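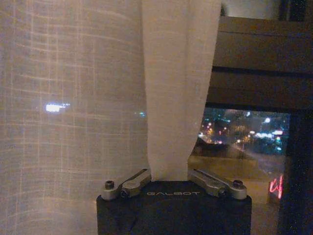

A fold of cream cloth bunched up, with the sheer next to it. Same pale family, very different amounts of light let through.

Sheers, Again: The Window Gallery
Words by Lucie Campbell. Window owned and argued over by Huguette MacPherson.

I have never trusted a sheer curtain. It costs money, it needs washing, and at the end of it you have a window you can still see through. Every few years somebody decides they're back, and the shops fill up with things called "mist" and "oat," and I get messages asking whether I've changed my mind.

Huguette has wanted me to change my mind since October. She hung hers after a long fight with a set of roller blinds, and her claim is that a good sheer does three jobs at once: it softens the light, it keeps the neighbors out, and it makes a plain wall look finished. I'd give her the first. The second depends entirely on the hour, and the third I think is something people say after they've already bought the fabric.

So this gallery is a short one. Two pictures, and more opinions than the subject needs. Click either for the larger version.

About the picture at the top

Look at the fold and then at the flat part to its left. Gathered up, the cloth goes thick and creamy and you'd almost call it a proper curtain. Spread out, you get a faint woven grid with lines that wander a little as the fabric hangs. I was told the grid was the selling point. From across a room I doubt anyone would know it was there.

I'll say this much for it. Wavy lines on a plain fabric look like a mistake, and on a loose plaid they look like they were meant. If you have to have a sheer, get one with some weave in it, because a perfectly smooth one shows every crooked hem.

What annoys me is how these get sold. The sample book has the fabric folded over three or four times, so you stand in the store admiring a warm beige. Then it goes up in a single layer and the warm beige has left the building. Always ask to see one layer, held up against a window, by somebody with long arms. The man at Meireles did this for us without a sigh, which I hadn't expected. The first place we tried, Geretti, handed over a square about the size of a coaster and said it would be "similar, but larger."

On fullness

The usual advice is to buy fabric 2 times the width of the window. Huguette was talked into more than that, and she defends it. Her argument is that skimpy sheers look like bandages, and I've seen enough rental apartments to know what she means. My argument is that the extra width mostly ends up pushed to one side, where it gathers dust.

We did settle one thing between us. If you're going to be generous anywhere, be generous with the width and plain with everything else. No swags, no trim, and please no little beaded tassels. The cloth has nothing to hide behind and it doesn't need company.

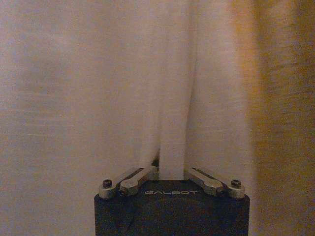
Pale fabric again, behind the metal. Still waiting to be converted.

Pale is the word I keep coming back to, and I don't mean it as praise. Everyone buys these in pale. White turns gray, cream turns yellow, and you're left trying to remember which one you started with. Huguette says that's what laundry is for. I asked how often she planned to take them down and she changed the subject to lampshades.

Washing, since people will ask

The Wirnow label says cool wash, no spin, hang while damp. I'm suspicious of any label that makes hanging a curtain sound like a way to dry it, but I've done it with others and it works well enough, provided you put a towel on the floor. Shake out the hem first. Skip the fabric softener, which leaves woven sheers limp and a bit greasy to the touch.

Ironing is a matter of temperament. I don't. Huguette does, on low, through a pillowcase, and she'd like it known that hers hang better than mine ever have. — She read this over my shoulder and asked me to add that.

What they cost

Less than I'd have guessed, more than I'd pay. The panels came to nearly 50 dollars each before the hems were done, and the Plukinia rod was extra. There were cheaper ones. They snagged when I ran a fingernail down them, which is a rude thing to do in a store but it saves a return trip.

Where I've landed

For a bedroom, no. Once the lamp is on and it's dark outside, you may as well be in a shop window. Put a lined curtain over the top and then we can talk, although by that point you've paid for two sets.

For a sitting room that gets hard sun, maybe. I sat in Huguette's at four in the afternoon and didn't have to squint at my tea, and I told her so, once. She has since repeated it to several people.

Next gallery: café curtains, which I also have doubts about.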